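4. What the costume shops told us

I should say at the start of this section that I went in with the wrong idea. I thought the study would be mostly about masks. Masks are what people photograph, and they fill the shop windows in September, so I built the first version of the interview guide around them. Then I sat down with the owner of the first shop in Gusham, and she spent most of our talk on fake blood, spirit gum and the little pots of scar wax by the register. I rewrote the guide that night.

4.1 Small items and the return visit

The sales records cover two shops, one in Gusham and one in Kullavcombe, for a single Halloween season. Together they give 3,213 receipts. I dropped the ones that were for gift cards, repairs or wig cleaning only, and that left 3,000 to work with (a suspiciously round number, I know, but I checked it more than once).

What jumped out right away was how often a customer came back. Someone would buy a full vampire outfit early on, cape and all, and then turn up again close to the party for fangs, white face powder or a better collar. The shop people call this second trip "the panic run," and I've borrowed the term for the rest of the paper. Panic runs were small purchases, usually one or two items, and they were nearly always things that go on the face or in the mouth. Hardly anyone came back for a second cape!

In the interviews I asked shoppers why they hadn't bought everything at once. I talked to 30 of them, and 29 let me use what they said. A lot of the answers were some version of "I put it on at home and it looked wrong." One man had bought a very nice werewolf suit and then noticed that his own clean, pink hands were sticking out of the sleeves. He'd come in for claws. A mother of two told me her older son was happy with his ghost sheet until he saw what a cousin had done with black eye makeup, and after that the plain sheet was no good at all.

4.2 Fit, comfort and the things people put up with

I'd expected comfort to matter more than it did. People complained about it all the time – hot rubber, itchy beards, contact lenses they couldn't wait to get out – but the complaints didn't seem to change what they bought. The Bucur shop in Kullavcombe keeps a try-on table for prosthetic noses and ears, and I spent a good many hours next to it with a notebook. Shoppers would say "ow," make a face in the mirror, and then carry the thing to the register.

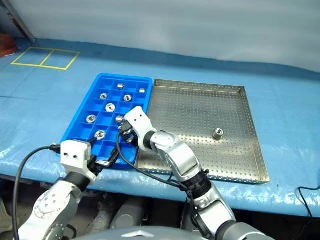 Figure 4.

Teeth were the one real exception. If a set of fangs wouldn't stay put, or made it hard to talk, people gave up on it fast. Several told me they wear their fangs for the photos and the first half hour, then drop them in a pocket. The Birkard catalog, which both shops order from, sells a moldable kind that you soften in hot water, and those had far fewer grumbles in my notes than the stiff one-size kind. They also cost more, and the shoppers on a panic run didn't seem to mind that. I'd be careful with this point, though. I only saw people in the store, so I can't say how the fangs held up at the party.

The staff had their own theory, and I think it's a good one. A mask lets you stop talking and just be looked at, while makeup and teeth leave your face in play, so you notice every little thing that's off. I come back to that idea in Section 5, where I look at the group costumes.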